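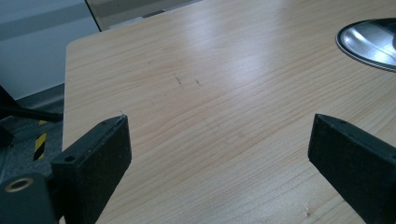

Dagmar Oravec has a habit of answering a question about software by asking what you had for breakfast. I told her oatmeal. She wanted to know whether I had looked at the spoon before I picked it up, and I had to admit that I couldn't remember looking at it at all.

"Well, there you go," she said, very pleased. "You did look. You looked, you reached, and somewhere on the way you stopped needing to look. Most of my working life is spent on that last little stretch, where the hand is nearly there and the eye isn't much help anymore."

Dagmar leads the control and perception work at Nultwood, where her team writes the software that turns recordings of people using hand-held grippers into something a robot arm can follow. We talked over a long afternoon and a good deal of tea, with Steinar Riis, who looks after the planning code, wandering in and out and correcting her on small points, which she seemed to enjoy.

I had come expecting to hear about large models, and we got to those eventually, but she wanted to start with clocks. The first version of their pipeline, which they called Brillport, treated every camera image and every finger position as if they had arrived at the same moment. They hadn't. The finger reading was 90 milliseconds ahead of the picture, and for months the team blamed everything else.

"We blamed the lighting, we blamed the network, I'm fairly sure we blamed Steinar," she said. "The arm would close its fingers a touch too early, every time, and we kept teaching it to be more careful. You can't teach your way out of a bad timestamp. Miroslava found it by plotting two lines on top of each other, which took her a morning, and then none of us wanted to talk at lunch."

Miroslava Kolář's plot is still printed out and taped inside a cupboard door. The fix went into a small tool named Rinby, which lines up the streams before anybody is allowed to train on them. It refuses to open a recording if the clocks have drifted too far, and people found that so annoying at first that someone added a flag to switch it off. Dagmar removed the flag in August and has no regrets.

From clocks we moved on to tables, a subject on which she could have talked until dinner. A shiny tabletop is a hard thing for a perception system, she explained, and a shiny lid lying on a tabletop is harder still. The reflection of a ceiling light slides along as the camera moves, and a depth estimate that trusts what it sees will happily put a hole in the furniture.

"People think the difficult part is finding the object," she said. "Finding it is all right these days. It's the surface underneath that gives us gray hair. If you think the wood is a few millimeters lower than it is, you drive your fingertips straight into it, and that makes a very sad sound."

Their answer is rather modest. The perception code no longer reports one height for the table. It reports a height and how much it believes it, patch by patch, and wherever the glare is strong the belief goes down. Steinar's planner then slows the arm over those patches and leans on the force readings. I asked whether that made the whole thing sluggish, and Steinar, who happened to be passing with the kettle, said it did, a bit.

"It's slower over bright spots," he said. "I had 47 complaints about that in the tracker. I closed 30 of them as working as intended, and I feel fine about it." The rest, he allowed, were fair, and led to a smoother way of speeding back up once the arm is past the glare.

I was curious about the small stuff, too — the scuffs and specks any well-used table picks up. Does a mark on the wood confuse the system? Dagmar said it can be the other way around. Motion tracking needs something to hold on to, and a plain pale surface offers very little, so a scratch is a kind of gift. Žofie Sokol, who wrote most of the tracking code, once asked the cleaners to please leave a particular smudge alone.

Late in the afternoon I asked what she would do over, and she poured more tea before answering. She would write the replay viewer first, she said, before any of the learning code. For the better part of a year they judged their work by a single score, and only when Bohumila Jelínek built a viewer that played a recording beside the arm's planned path did they see how odd some of the good scores looked. One path took the gripper on a wide loop around an area of bare wood, as though something tall were standing in it.

"It got full marks, that one," Dagmar said. "Lovely score. Bohumila played it for us with the sound of a carousel over the top."

Version 2 of the viewer is what the team is busy with now. It will let two people mark up the same recording at once, and Dagmar hopes it will put an end to the long message threads about which half second somebody meant. Steinar has asked for keyboard shortcuts. She has told him he may have four.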